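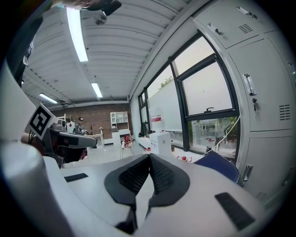
Po-yen Shek
Science writer, Killance Junior Pages

How a tube light makes light

Look up in a classroom, a workshop or a library and there is a fair chance you will find long, thin lights on the ceiling. The room in the photo has three light fixtures of this kind, fixed to a white ceiling with ribs running across it. They are called fluorescent lights. The word is said "floor-ESS-ent".

What is inside the tube

A fluorescent tube is made of glass and sealed at both ends. Nearly all the air has been taken out. In its place is a small amount of a gas such as argon and a tiny amount of mercury. Mercury is a metal, but some of it turns to vapour inside the tube.

At each end is a small coil of wire called an electrode. The inside of the glass is coated with a white powder called phosphor. When a tube is switched off, the white colour you see is the powder.

From switch to light

When the light is switched on, electricity flows through the gas from one end of the tube to the other. Very small particles called electrons move along with it. Some of them bump into mercury atoms.

A bumped atom takes in extra energy. It cannot hold that energy for long, so it lets it go as ultraviolet light. Our eyes cannot see ultraviolet light.

The ultraviolet light hits the phosphor. The phosphor soaks it up and gives out light that we can see. Changing energy in this way is called fluorescence, and it gives the lamp its name.

Why the tube is long

A light bulb sends its light out from one small spot. A tube sends it out along its whole length. Light that comes from a long shape reaches objects from many directions, so the shadows in the room have softer edges.

Pale surfaces help too. A white ceiling reflects most of the light that lands on it. A reddish-brown brick wall, like the one at the back of the room, absorbs more of it. White shelves standing against brick look brighter than the wall behind them, even when the same amount of light falls on both.

Try it: soft and sharp shadows

You need a small torch, a sheet of white paper and a pencil. A desk lamp with a wide shade is useful if you have one.

Make the room dark. Hold the pencil upright 6 centimetres in front of the paper and shine the torch at it from across the table. Look at the edge of the shadow.

Turn off the torch and use the desk lamp. Keep the pencil where it was. Look at the edge again and write down what has changed. Do not touch the bulb.

Old tubes

Fluorescent tubes do not go in the household bin. Mercury is poisonous, and it can escape if the glass breaks. An adult should take old tubes to a collection point. If a tube breaks, leave the room and tell an adult straight away.

Many buildings are changing to LED tubes. These can be the same shape, but they contain no mercury and use less electricity.

Words to know

Electrode: the part at each end of the tube where electricity enters or leaves the gas.
Phosphor: a powder that takes in ultraviolet light and gives out visible light.
Ultraviolet: a kind of light that people cannot see.
Vapour: a substance in the form of a gas.

Checked by Chih-ming Chang. Page updated 1st March.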